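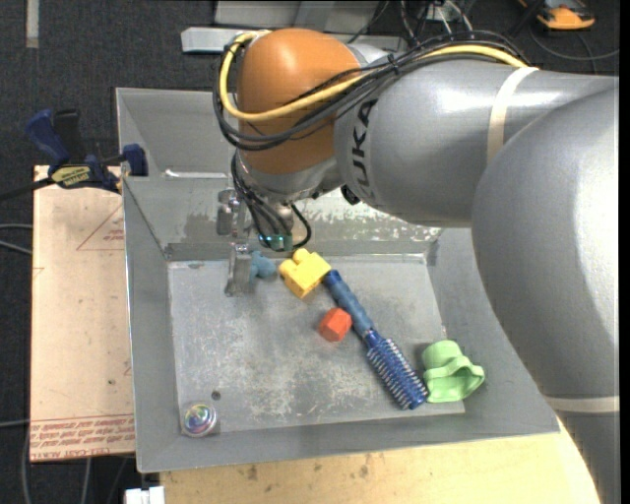
Figure 2. The follower arm over the metal bin during collection of the mixed-object set.

Category: Robotics / Learning from Demonstration

3.2 Demonstration collection

Demonstrations were collected in two modes. In the kinaesthetic mode, the operator held the wrist and guided the arm through the task under gravity compensation. In the remote mode, the operator sat at a separate desk and drove the same arm with a six-axis hand controller, watching the fixed workspace camera on a monitor. Both modes wrote to the same log format, so that a policy could be trained on either set, or on a mixture, without changes to the loader.

The task was bin clearing. At the beginning of an episode the bin held a small group of household and toy items, and the operator was asked to grasp one item, lift it clear of the rim and release it at a fixed drop pose. The arrangement in Figure 2 is typical of the mixed-object set. The hairbrush, lying diagonally across the floor of the bin, touches the yellow block at one end and lies close to the small orange-red block along its handle, and the light green flexible object rests against the sloping right wall. Contact between neighbouring items was left in on purpose. In an earlier set, gathered with the items spaced apart, operators rarely had to change their approach angle, and the resulting policy failed whenever two objects touched.

Sloping walls place a further constraint on the wrist. A finger descending vertically near a wall meets the slope before it reaches the floor, and the operator must either tilt the wrist or push the item toward the centre first. We did not instruct operators to prefer one strategy. Pushes were kept in the log as part of the episode and were not labelled separately.

Cabling at the wrist was routed along the top of the forearm, with slack left around the joint. This limited the usable range of the last axis. In the kinaesthetic mode the operator could feel the cable begin to pull and would back off; in the remote mode there was no such cue, and a software limit was set slightly inside the point at which the slack ran out. Episodes that reached the limit were retained, but the saturated samples were masked during training.

Each operator recorded 300 episodes per mode. The first 100 were treated as practice and excluded from the results in Section 4. Joint positions, gripper width and estimated wrench at the flange were logged at 1000 Hz and downsampled to the camera rate after synchronization. Clock offset between the arm controller and the camera host was estimated at the start of every session by commanding a short vertical motion and aligning the measured and observed trajectories.

Transparent and highly reflective items were included at low frequency. The clear object with the iridescent swirls, in the front left corner in Figure 2, belongs to this group. In the remote mode, operators reported difficulty judging its height on the monitor, and descent speed over such items was lower than over opaque ones. The same slowing appeared in policies trained on the remote data alone. Whether this should be regarded as useful caution or as an artefact of the display is taken up in Section 5.

The bin was clamped at the rim so that contact forces would not shift it between episodes. Bin pose was measured once per session with a touch probe and checked again at the end. Sessions in which the two measurements disagreed by more than 2 mm were discarded. One such session, recorded on a Friday by the second author, was repeated in full.

3.3 Operators

Two groups took part. The Darnholm group had prior experience with hand guiding, and the Ellery group had used only remote controllers. The training protocol for both was written by A. Bensaid and revised by G. Pennington after the pilot in June. Operators alternated modes in blocks, with the order reversed for half of each group. No operator was shown the recordings of another before completing all blocks, and feedback during a block was restricted to a tone at release.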